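Revision note, Sep 28, 2026: the steps on collared shirts have been moved to the end, and the caution about coloured washing has been rewritten.

# 7. Using the seat as a folding surface

The long seat of the Steslow is firm and flat enough to sort and fold clothes on. Many owners use it this way on washing day. The steps in this section apply to all Steslow layouts with the Warura woven seat cover. If you have the leather seat, read section 8 first, as some of the cautions are different.

The long seat is 2000 mm from end to end. On the corner layout, each side can be used, but the corner cushion itself is too deep to reach across comfortably and is better left for finished piles.

## 7.1 Before you start

1. Clear the seat. Take off throws, loose cushions, remote controls and anything with a hard edge.
2. Push the seat cushions back until they meet the backrest. A cushion that has crept forward will tip slightly when you lean on it.
3. Run your hand along the front rim and the joins between cushions. Coins and hair grips collect there and will leave a mark if pressed into the cover.
4. Brush or vacuum the seat with the soft head. Crumbs and pet hair come off on clean washing very quickly, and dark cotton is the worst for it.
5. Check that the clothes are fully dry, including waistbands, cuffs and the insides of pockets.

> **Caution.** Do not put damp clothes on the seat. The cover is treated against light spills only. Water left under a pile will soak through to the foam and can leave a ring that does not wash out.

> **Caution.** New clothes in strong colours, red and dark blue above all, should be washed on their own before they are put on a light seat cover. Wash them until the water runs clear. If you are unsure, rub the inside of the hem with a damp white cloth. If the cloth picks up colour, use a cotton sheet over the seat.

**Note.** A sheet is also a good idea if you have just used the Clirkus fabric spray. Leave the seat overnight after spraying before you use it without one.

## 7.2 Where to put things

Work from the front. Kneel on the floor or sit on a low stool, with the front edge of the seat at about chest height if you are kneeling back on your heels. Standing and bending is quicker for one or two items and hard on the back for a whole basket.

1. Put the unfolded clothes at one end of the seat, on the side of your weaker hand.
2. Keep the space directly in front of you clear. It needs to be wide enough for a shirt laid out with both sleeves open.
3. Put the folded clothes on the other side, with the fold facing you.
4. Leave a gap between the folded pile and the backrest. Piles pushed hard against the back lean forward and slide.

Do not hang clothes over the top of the backrest while you work. Zips and studs catch on the seam along its front face, and the seam is not covered by the guarantee once it has been pulled.

Armrests can be used for socks and other small things. They are rounded, so anything with weight to it will end up on the floor.

## 7.3 Tops with trim or a printed front

Sports tops, pyjama tops and children's T-shirts often have a contrast trim at the edge or a print on the chest. Both need a little care. Trim is usually cut from a stiffer cloth than the rest and pulls the edge out of line if it is not smoothed first. Prints stick to each other when warm, and crack if a fold line goes through them again and again.

1. Pick the top up by the shoulders and shake it once, away from you.
2. Lay it on the clear part of the seat, print side down.
3. Smooth it from the middle outwards with the flat of your hand. Do not drag it across the cover. The weave has some grip and will hold the cloth still while you work, but thin knits can bobble if they are rubbed against it.
4. Pull the trim straight along the hem and down the sides. If the trim has turned under, turn it out now.
5. Fold one side in towards the middle, so the edge lies beside the neck label. Lay the sleeve back on itself so that it does not stick out past the new edge.
6. Do the same with the other side.
7. Fold the bottom third up, then fold again to meet the collar. Keep the folds above and below the print if you can.
8. Turn the bundle over and press it lightly. Place it on the folded side.
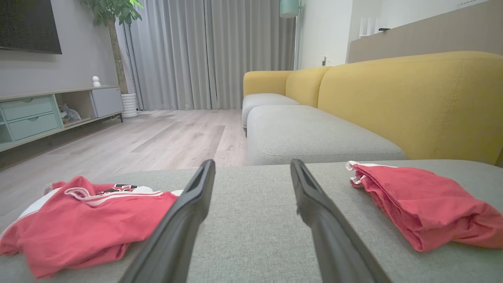 Red and white on the grey seat. 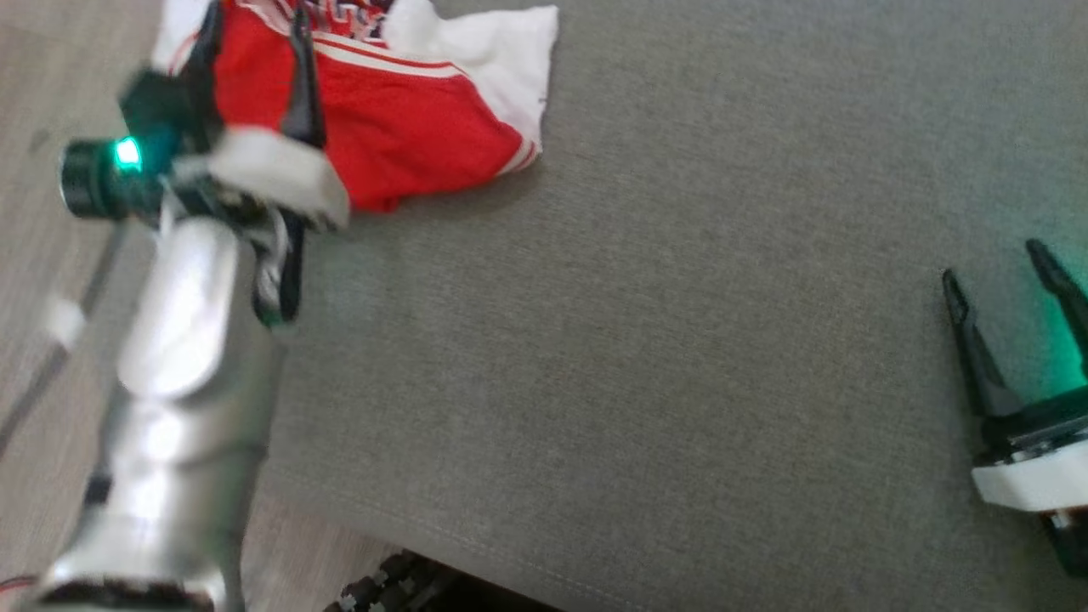

One reader wrote in to say that step 5 never worked with slippery football shirts, and that the side always crept back out before the second fold was made. The same reader now folds the shirt in half down its length first, sleeve on sleeve, and then turns it up in thirds from the hem, and asked whether this did any harm. It does not, so long as the print is small or off to one side. On a large chest print it puts a crease straight down the middle, and for those we still suggest the steps as given. A strip of tissue paper laid over the print before the first fold also helps the layers to stay put.

The reader added that a towel under the shirt made it easier still. We tried this and agree. Use a bath towel, laid flat, with the label side down.

## 7.4 Shorts, trousers and leggings

1. Close zips and buttons. Tie drawstrings in a loose bow and tuck them inside the waistband.
2. Lay one leg on top of the other and line up the hems.
3. Push the pointed part of the seat seam inwards to make a straight edge.
4. Fold shorts once, from hem to waist. Fold trousers and leggings twice.
5. Stack with the waistbands at alternate ends, or the pile will slope.

> **Caution.** Metal rivets, hooks and open zips can snag the woven cover. If a thread is pulled, do not cut it. Ease it back through from the underside with a blunt needle, or see section 9.3.

## 7.5 Sets that belong together

If a top and its bottoms are worn as a set, fold the bottoms first and lay them on the top before the last fold in 7.3. The top then closes over them and the set can be lifted in one piece. This works well for pyjamas and school games kit. It does not work for anything padded.

For sets that go into a bag or a drawer basket, turn the open edge downwards. Sotomayor drawer baskets take a bundle of this sort on its side, which makes it easier to see what is there.

Keep odd items to one side until the basket is empty. Looking for the other half of a set part-way through tends to disturb the piles already made.

## 7.6 Weight and height of piles

The seat will take far more weight than a pile of clothes. The limit is how well the pile stands up on a soft surface.

| Item | Suggested limit for one pile |
|---|---|
| T-shirts and thin tops | 7 items |
| Jumpers and sweatshirts | Up to 3000 g |
| Jeans and heavy trousers | 2000 g |
| Bath towels | Put on the floor or a table |

Place heavier piles over the middle of a cushion and not across a join. If two people are folding, put both people on the same side of the seat. A person sitting down at the far end will tip anything nearby.

**Note.** Weights are for dry clothes, measured on a kitchen scale. There is no need to weigh your own. If the top of the pile moves when you let go of it, start another.

## 7.7 Collared shirts

Collared shirts crease more easily than other tops and are best hung up. If they must be folded on the seat:

1. Do up the top button, the third button and the last one.
2. Lay the shirt face down and smooth the back only.
3. Fold each side in to the edge of the collar, with the sleeve laid straight down.
4. Fold the tail up a short way, then fold the whole shirt in half.
5. Put it on top of the pile. Do not put anything on it.

Do not iron on the seat, even with a towel or folded blanket under the shirt. The heat goes through to the foam. Keep a hot iron and its flex off the sofa altogether.

## 7.8 When you have finished

1. Carry the piles away before you move any cushions.
2. Check behind and beneath the seat for dropped socks. The gap below the front rim is deep enough for a small one to go out of sight.
3. Brush the cover in one direction to lift lint.
4. Turn any loose seat cushion over if it has been leaned on for a long time. Fixed cushions can be patted back into shape from the sides.
5. Put throws and loose cushions back.

Light pressure marks from knees or elbows usually go within the hour. If they are still there the next day, hold a steamer a hand's width from the cover, pass it over the mark once and brush the fabric when it has dried. Do not let the steamer touch the cover.

For colour marks left by clothing, do not use the spray or any stain remover. Go to section 9.1 and test the inside of the zip flap first.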